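Currency Questions I Get All the Time

I write a small newsletter on exchange rates for people who get paid in one currency and pay rent in another. The same questions keep landing in my inbox, so I finally put my answers in one place.

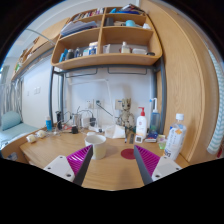 Before you read on, I'm a former payroll person who got hooked on this stuff. I'm not your financial adviser, and I don't know what's in your bank account!

Why is the rate I get worse than the one on the news?

The number on the news is the mid-market rate, halfway between what big banks will pay for a currency and what they'll sell it for. You and I don't get to trade there. Your bank or transfer company adds its margin, and that's the gap you see. Say you change $3000 and the margin is 2 percent. You've paid $60, even if the receipt says "no fee" in big cheerful letters.

How do I compare two transfer services?

Ignore the fee line at first. Ask each one how much will land in the other account if you send the same amount right now, and compare those two numbers. Do it within a few minutes, too, or you'll be comparing the market at 9 a.m. with the market at lunch. I did that for months before Begoña Arrieta (my old boss, very patient) pointed it out.

Should I wait for a better rate?

I can't tell you. I've waited and gained, and I've waited and kicked myself all through September. If the money is for a bill with a due date, I send it. If it's savings, I split it up and send a bit each month, which means I never get the best rate or the worst one. I sleep fine.

What does it mean when a currency "breaks support"?

Support is a price level where buyers have tended to show up in the past. When the price drops through it, some traders take that as a sign there's further to fall. Sometimes it does fall, and sometimes it bounces right back the same afternoon and everybody deletes their posts. I look at these levels, sure, but I don't plan my rent around them.

Why do rates jump when a central bank doesn't change anything?

Traders had already made their bets. If most of them expected a cut and the bank holds steady, they have to rethink in a hurry. The wording matters as well, and a single dropped phrase in the statement can move a currency more than a small rate change would.

Can I lock in a rate?

Often, yes. It's called a forward contract. You agree on a rate today for a transfer later on, and you may have to put down a deposit. Read the part about canceling, please! If the market moves against you and you back out, you can owe money. Deolinda Serrano, a reader in Lanholm, locked in her house payment for 72 days and was glad to stop checking her phone.

What is the 21-day average on your charts?

It's the average of the last 21 daily closing rates, and it gets redrawn every trading day. There are usually 21 or so trading days in a month, so I think of it as "the past month, smoothed out." It lags, so don't expect it to warn you of anything.

Should I pay in dollars when a card machine abroad offers?

I always say no and pick the local currency. The dollar option lets the machine's operator set the rate, and it's usually a lousy one.

Can I send you my question?

Please do. Hit reply on any issue of the newsletter. I read everything, though I'm slow at the end of the month.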